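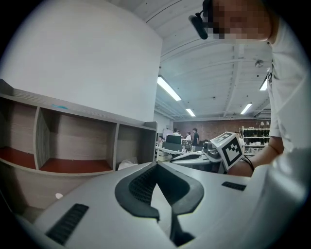

The most exciting piece of software at Malwood this winter has no buttons and draws no pictures. It is a timing layer, a few files of code that sit between the hand-held grippers people use to teach a robot and the model that learns from them. When it does its job you never notice it. When it fails, the robot closes its fingers on thin air.

Malwood builds control software for robots that do small, fiddly household work: putting things on shelves, opening bags, folding the soft stuff that machines have always hated. The team teaches by showing. A person picks up a pair of grippers and does the chore, and the recordings become lessons. It is a lovely way to teach, and watching someone do it for an afternoon makes you want to have a go yourself.

What you get out of it, though, is a pile of video and numbers that don't agree with each other. Each gripper has its own clock. The wide-angle view bends every straight shelf into a bow. Somewhere in the middle of all that is the one thing the robot needs to know, where the hand was and what it was doing at a given moment.

That is the problem Mavatley was written to solve. It starts with the square black-and-white markers, the kind mounted on a cube on top of a gripper. A marker is a gift to a computer. Its size is known, its corners are sharp, and from a single clear view the software can work out how far away it is and which way it is tilted. Putting markers on a cube means that when the wrist turns and one face slides out of sight, another one often comes around to take its place.

Often, but not always! People lean in. Sleeves and forearms get in the way. A bright patch of glare can wash out a corner. Early versions of Mavatley treated every lost marker as an emergency and threw the whole recording out, and in February the team was losing good lessons every day. The current version is calmer. If a marker goes missing for fewer than 20 frames, it fills the gap using the motion before and after, then marks that stretch as a guess so the learning code can trust it a little less.

I love that last detail. The guess stays labeled all the way down the line — nothing gets quietly promoted to fact.

From there the cleaned-up paths go to Kozma, the planner. Kozma takes a hand movement made by a person with a shoulder, an elbow and a flexible back, and looks for a way a robot arm could make the same movement without running into itself. Some human motions simply have no match. Reaching over the top of something and twisting down into a corner is easy for us and awful for an arm bolted to a table. Kozma tries 350 starting poses, keeps the best 3, and hands those to a slower check that looks at speed and joint limits.

The tool I kept going back to was the viewer, Plosalari. It shows the recorded video on one side and the planned robot motion on the other, with a slider running underneath. Drag it and both move together. Stretches where Mavatley was guessing turn orange. An engineer can spot a bad clock in a few seconds, because the robot's fingers start to close before the person's do.

The clock trouble, by the way, is why the timing layer exists at all. A lag of 20 milliseconds sounds like nothing. On a slow reach it is nothing. On a quick pinch at the lip of a bag it is the gap between holding the plastic and pushing it away, and a model trained on such lessons learns to be late with great confidence.

The fix was wonderfully plain. At the start of every recording, the person opens and closes both grippers together, and the software lines up the clocks on that motion. It then checks again at the end, and if the two answers differ it stretches the timeline to fit.

Next on the list is running all of this live, so that a person doing the teaching hears a soft tone when the marker has been out of view too long and can shift a wrist before the lesson is spoiled. The tone is already in the test build. Choosing how loud it should be is still under discussion.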